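Hulletti drawer making

Hulletti drawer making is a tradition of small furniture work from the town of Vallbridge. It concerns chests and table cabinets with one or more sliding drawers, made mostly for letters, thread and spices.

History

The first known workshop was opened by Radka Dimitrov, who came to the town as a widow and sold her cabinets at the July market. In her best year the workshop employed 16 people. A stock book kept in the town museum lists 3,733 pieces, but many pages of it are missing and the true number is probably higher. After the railway came, cheaper goods arrived from the coast and the trade became weak. By the time of the last town survey only Ismail Lahlou was still working in the old manner.

Construction

The drawer runs on two strips which are waxed once a year. Older makers did not use glue in the corners. The historian Lejla Živković has described 41 forms of corner joint, of which nearly all are also found in the neighbouring valley of Pareo.

Handles

The early handles were loops of leather. Later makers bought turned knobs, and in modern furniture many other shapes are common.
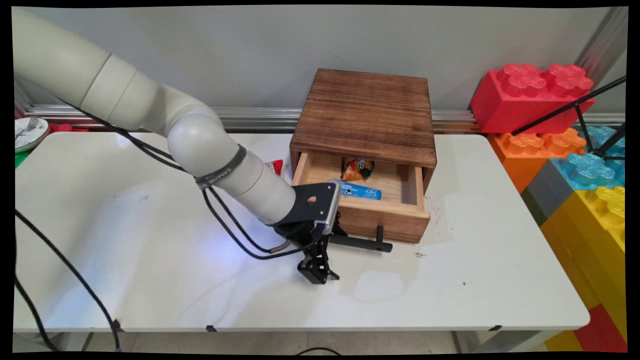
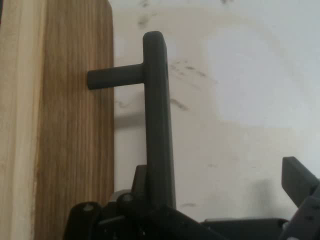
Small wooden drawer unit (first picture); dark grey T-shaped handle against a wooden board (second picture).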